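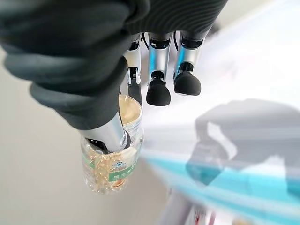

Cleaning and storing game controllers

A controller that gets used every evening picks up skin oil, crumbs and dust faster than anything else near the TV. Cleaning takes 12 minutes and needs very little kit.

What to use

Isopropyl alcohol, 70 percent or stronger
Cotton swabs
A wooden toothpick
Two microfiber cloths
A soft, dry toothbrush

Before you start

Turn the console off at the wall and unplug the controller. If it takes AA batteries, take them out and leave the cover off until the end. Rechargeable packs that slide out should come out too.

Seams and buttons

Run the toothpick along the seam where the two halves of the shell meet. Hold it nearly flat and drag, don't dig. Brush the loosened dirt away with the toothbrush, working toward the edge of the shell.

Dampen a swab with alcohol and go around each button. Change the swab when it turns gray. Don't pour or spray anything straight onto the controller.

Sticks

Push each stick to one side and wipe the exposed part of the dome, then turn it a little and repeat. Rubber caps go sticky with age. Wiping helps for a while, but worn caps are better replaced. Check the stem width first. Flirkari caps come in two sizes and the smaller one will not stretch.

Charging port

Use the dry toothbrush only. No metal picks.

Storage

Keep controllers off the top of the console, where the vents blow warm air. A shallow drawer works, or a wall hook. The Balaskas hook holds one controller and needs a single screw. Wrap cables in wide loops and fasten them with a Velcro tie.

If you put a controller away for the summer, charge the pack to half first, and top it up again in September.

Next tip: quieting a noisy console fan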